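Knitted bedspreads: frequently asked questions

Last updated 14 November 2024

These are the questions that come in through the contact form, answered by Hala Awad and Linnea Holmgren. We don't sell bedding and we don't take money from people who do. If an answer sounds grumpy it was probably written by Linnea.

Is a knitted bedspread warmer than a woven one?

Depends what you put under it. A knit traps air in its loops, so on top of a sheet and a blanket it does add some warmth. On its own in a draughty room it lets air straight through. Shops like to show one thrown over a bare mattress with the word "cosy" next to it. We would want to sleep under it in January before agreeing.

What does "100% natural" on the label mean?

Very little. Cotton is natural, so is wool, so is the hair on a doormat. Look for the fibre content, which should be on a sewn-in label, and ignore the swing tag. If the sewn-in label is missing, ask the seller for the fibre content in writing. A seller who can't tell you is either careless or hoping you won't mind.

Are acrylic ones rubbish?

No, and we get tired of being told so by people who have paid a great deal for wool. Acrylic washes easily, moths have no interest in it and it is cheap. Against that, it pills, it can feel clammy on a warm night, and once it has been stretched by heat it won't go back. For a child's bed or a spare room we would buy it without a second thought. Keep it away from the iron.

I was told the Wulletti stitch never sags. True?

We have heard this a lot since the Wulletti range came out. Every hanging knit sags. A tight stitch sags less than a loose one and a light yarn less than a heavy one, and the Wulletti stitch is fairly tight, so there may be something in it. "Never" is another matter. Hala has had a Wulletti throw on her sofa since May and the end that hangs over the arm is longer than the end that doesn't.

What size should I buy?

Measure the bed made up, with the duvet or blankets on, from the floor on one side over the top to the floor on the other. Then decide how far down you want the thing to hang. Don't go by "double" or "king". One firm's king is another firm's generous double, and knitted goods are often measured while pulled flat on a table by someone with an interest in the answer. If you are between sizes, take the larger. You can fold the top edge back under the pillows.

Can I put it in the washing machine?

Cotton and acrylic, usually yes, on a cool gentle wash in a drum that isn't crammed. Wool only if the label says so, and even then we would test it first if you have a matching cushion cover or a spare swatch. The real trouble is weight. A big cotton knit soaks up a lot of water, and a small domestic machine may refuse to spin it or walk across the kitchen trying. A launderette with a large drum is worth the trip.

Zips and bra hooks in the same load will find the one loose loop.

How do I dry it?

Flat. People hate this answer. Lay a sheet over the lawn, the spare bed or a clean floor, spread the bedspread out to its proper shape and turn it over when the top feels dry. If you must use a line, drape it over 2 lines strung side by side so the weight is shared, and don't peg it by the edge. A pegged edge gives you a row of little points that will be there for good.

Tumble drying: if the label allows it, low heat, and take it out while it is still a bit damp. We don't do it ourselves.

Do I need special wool wash?

For wool, something mild and free of enzymes. It needn't be the one in the pretty bottle. For cotton, ordinary non-bio liquid does the job. We tried Fistness Knit Revive after several readers wrote in praising it. It smells strongly of pears. The bedspread came out clean, as did the one we washed in supermarket liquid, and neither of us could tell them apart once the pears had worn off. Make of that what you like.

It has a snag. Should I cut it?

No! Put the scissors down. Find the loops either side of the snag and ease the slack back into them with a blunt needle, a little at a time, working outwards along the row. Then push whatever is left through to the back. Cutting a snag in a knit turns an ugly loop into a hole, and the hole will run.

And if it is already a hole?

Catch the live loops with a safety pin tonight, before you do anything else. After that you can darn it, crochet it closed or take it to somebody who mends knitwear. Ask for a price first. Repairs to anything machine-made can cost more than the bedspread did, and not every mender will volunteer that.

Do cedar balls keep moths away?

Not on the evidence we've seen in our own cupboards. Fresh cedar smells of something. Old cedar is a wooden ball. Moths go for wool that is dirty and left alone, so wash it, dry it fully, seal it in a bag and look at it now and then. If you already have grubs, freezing small pieces can help, though few of us own a freezer that takes a bedspread. Lavender bags – we have been asked more than once – make the drawer smell nice.

Why has mine gone bobbly?

Short fibres work loose where something rubs, which on a bed means wherever you sit to put your socks on. Soft, fluffy yarn does it most. A fabric comb takes bobbles off, slowly. The battery shavers are quicker and will happily take a loop off as well, so hold the knit taut and go lightly. Be wary of any yarn sold as "pill-free". Ask what happened to it after a year of use, and see whether you get an answer.

Will the colour fade?

On a bed near a sunny window, yes. Pale greens, blues and pinks tend to go unevenly, and you won't notice until you move the pillows. Turn the bedspread round every time you change the sheets. It won't stop the fading but it will spread it about.

Is hand-knitted worth the extra?

Sometimes. Ask who knitted it and where. "Hand-finished" usually means that a person sewed on a label. "Hand-loomed" means a machine with a handle, which is honest work, but it isn't needles. At the Isidville spring fair we were shown a "hand-knitted" double for 688 pounds with edges as straight as a ruler and the same tiny fault repeated all the way down one side. People don't make the same mistake at the same distance every time. We asked. The stallholder became busy.

Real hand-knitting in a large size takes months, so a low price should worry you as much as a high one.

Can I knit my own?

Of course, but do it in squares or strips. A single piece the width of a bed gets too heavy to turn long before it's finished, and most of the abandoned ones we hear about were abandoned for that reason. The Pangilinan pattern leaflet, which is the one readers ask about, uses strips and is decently written apart from the yarn quantities. Linnea followed them to the letter and had to go back for 9 more balls in a different dye lot. Buy extra and keep the receipt.

Can I use it if I have a cat?

You can. Choose a close, flat stitch with no bobbles, tassels or lacy holes, and accept that the cat will find a way. A sheet folded over the end of the bed saves a certain amount of grief.

My bedspread smells of the shop. Is it dangerous?

It is mostly dye, finish and plastic bag. Wash it or air it for a few days before use. If the smell is still strong after a wash, send it back. You don't need to prove anything about chemicals to return something you don't like the smell of, provided you are inside the shop's return period. Check that period before you take the tags off.

Do you recommend a brand?

No. Makers change yarn and factory without changing the name on the packet, and a recommendation from us would be out of date before you'd finished reading it. Go and handle the thing. Pull it gently, let go and see whether it goes back. Turn it over and look for loose ends. If you're buying online, get one you can return free of charge and do all this at home on the bed.
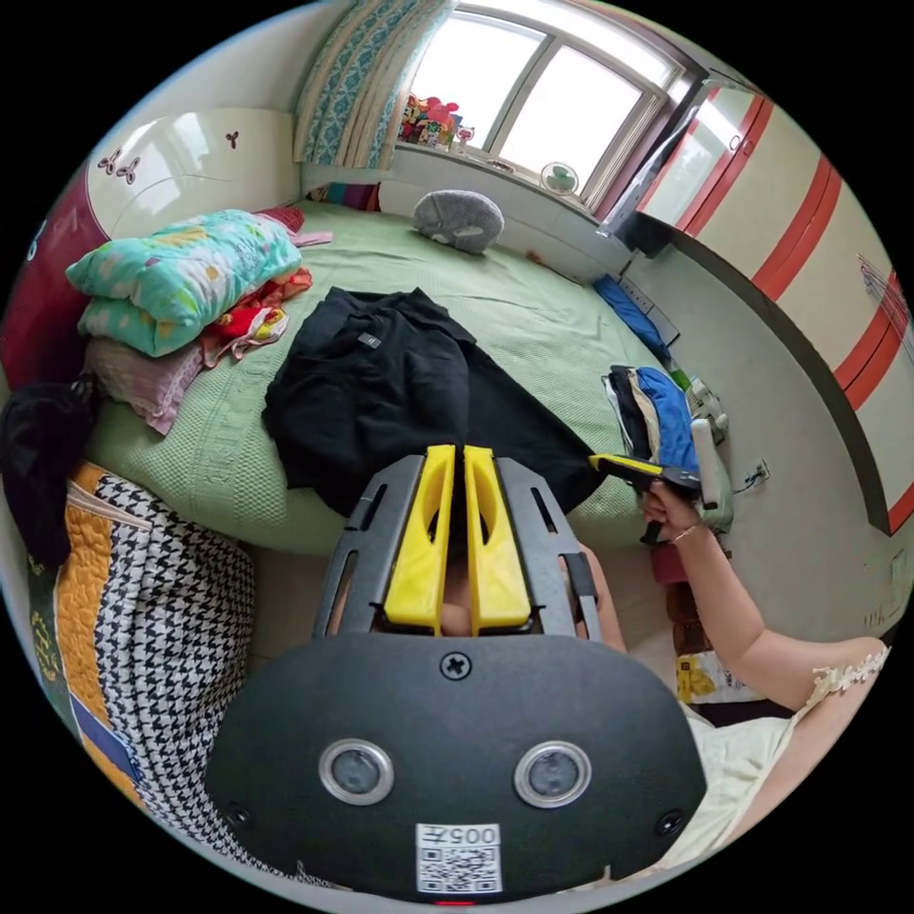
A light green knitted bedspread on a large bed.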